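Hand-Held Gripper, Two-Finger: Service Notice 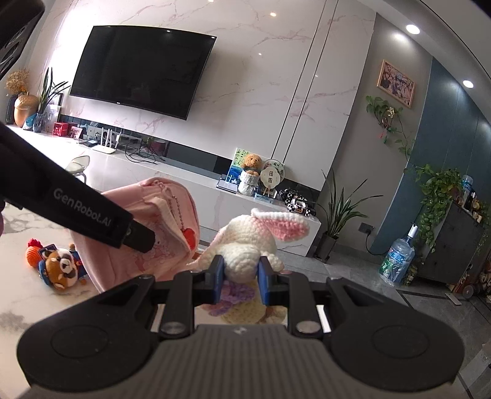

Kotholm Equipment Desk / Gripper Maintenance

Fault: grip pad lifting from the inner face of the jaw finger. Units affected: pad batch 952. A lifted pad can snag crocheted or knitted items and keep the jaw from opening fully. Stop use at the first sign of lifting — do not re-glue. Replacement pads ship in sets of 2. Inspect every 300 cycles. Contact: Urmila Prajapati.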